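4.2 Open-day observations

The interview data in Section 4.1 came from people who had already agreed to work with the panel cell. We wanted to set them against something less friendly, so two of us (Baumgart and Juška) attended the October open day at the Braselen site as ordinary visitors. The host, Valentin Fuchs, knew we were coming and knew what we were writing. He did not change the program for us, as far as we could tell, though we have only his word on that.

The demonstration ran as a 30-minute slot, repeated through the day. Over the full day 574 visitors were logged at the door, and we stayed for 9 of the slots. In each one Fuchs gave a short talk, a two-arm cell worked on a panel of buttons, switches and sockets, and visitors were invited to ask questions. The printed handout called the task "general manipulation of everyday controls." We think that phrase needs some pressure put on it. The panel was mounted in the same place in every slot we saw, the lighting was fixed, and the enclosure walls were plain white. Very few controls in an ordinary building are met under those conditions.

We do not want to be unfair here. Pressing a small button with a rigid gripper is harder than it looks from the visitor side of the glass, and the parts on the panel differ a good deal in size and in how they have to be touched (Figure 6). A toggle asks for a sideways push. A banana plug asks for a grip and a straight pull. Putting both on one board is a sensible piece of test design, and the staff deserve credit for it.

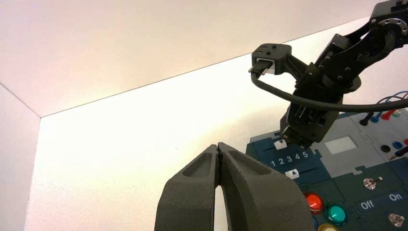

Figure 6. Wrist-camera view during the demonstration. The second gripper hangs just above a small arrow button; illuminated push buttons, toggle switches and plugs share the same panel.

Our difficulty is with what the visitors were told they had seen. Kęstutis Dambrauskienė, who gave the talk in the afternoon slots, spoke of the arms "deciding" which control to use. When Juška asked how the order of actions was chosen, he said that it was picked from a list before the doors opened. That is a perfectly reasonable way to run a public event. It is also a long way from deciding, and in the slots we attended the point came out only because someone asked.

The same goes for errors. No error rate was posted. Inese Rebane, who ran the cell, kept her own tally on paper and let us copy it at the end of the day: 58 actions marked as needing a second try or a manual reset. She had not recorded the total number of attempts, so no rate can be worked out, and we decline to guess one. We note that the talk described the system as "reliable" in every slot, and that the paper tally stayed behind the operator's desk.

Visitor questions were sharper than we had expected. The most common one, in various forms, was whether the arms would cope if the panel were turned around or moved. Fuchs's answer was that this was "in progress." One visitor asked him to try it on the spot – a fair request, we thought – and was told there was no time before the next group. We asked again by email after the event and were offered a private session instead, on terms that would have let the host choose which runs we could report. We turned it down.

None of this shows that the cell does not work. Our claim is narrower: an open day of this kind gives a visitor almost no means of telling a robust skill from a well-rehearsed one. A posted attempt count would help, and so would one action per slot chosen by the audience. Rebane told us she would be happy with either. Section 4.3 compares these observations with the Omo trial, where the panel was moved between sessions and the counts were kept by someone outside the project.

Contact: Kerstin Baumgart, corresponding author | © The authors | Back to top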